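Nazareno Negri
08/06/2023

Did Rusunar yesterday using the Torngate directions everyone passes around. A few notes, because I don't believe the people repeating them have walked them lately.

Start point first. The directions say "park at the sawmill." There are two sawmills on the Fehr road. The one you want is the second, with the gravel pull-off across from it. The first has a gate and a sign telling hikers to go away.

From the pull-off you follow a farm track uphill for 700 meters to a fork. The write-up says left. Left goes to a hay barn and stops. Take the right branch, which looks worse for the first 200 meters and then turns into a decent path.

I keep seeing "well marked" in trip reports. I found paint on rocks up to the treeline and after that one cairn that could have been a pile of rocks. In fog I would want a track on my phone and a paper map as well.

The "easy two hours" is another one. Took me two hours and fifty minutes up, and I wasn't stopping for lunch. The last bit under the north shoulder is loose and steep. Two hours is possible if you run, and the people quoting it don't write like runners.

Prominence. The list everybody copies gives 177 meters. I went over the saddle on the Mondley side with the contours in front of me and I get 114. Still a separate hill either way, but I'd like to know which saddle the 177 comes from. My guess is somebody used the road pass to the west and skipped the lower bump in between — happy to be shown the sheet that says otherwise.

There's also a claim that you can see the sea from the top on a clear day. It was a clear day. I saw Mondley, the reservoir and a lot more hills. I'm filing this one with the "two hours."

Water: the stream at the second fence was running. The spring higher up, the one with its own symbol on the map, was a damp patch. Carry what you need from the bottom.

GPS on the summit cairn jumped between three heights while I stood there eating an apple, so I'm not going to post one and have it copied for the next ten years. 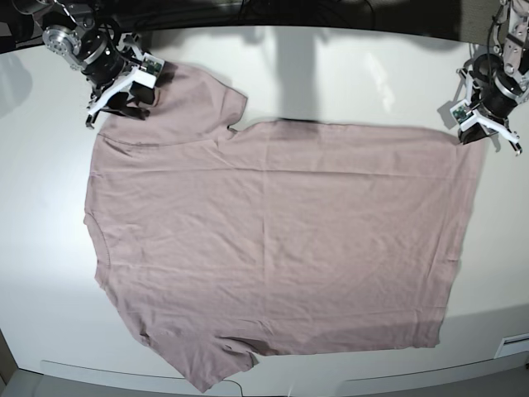 Torvald says the left branch did go through until last September, when a new fence went up behind the barn, and that the Torngate text was fine when it was written. He also reckons the spring only runs after rain.

Fair enough on the fence. I'd still ask why the text has been reposted all spring with "checked, all good" on top of it. Checked from where?

He didn't have an answer on the prominence. If anyone has the older map sheet for the west side, send me the saddle height and I'll redo the sum.

Going back for the south ridge when the hay is in. The directions for that one say "obvious path."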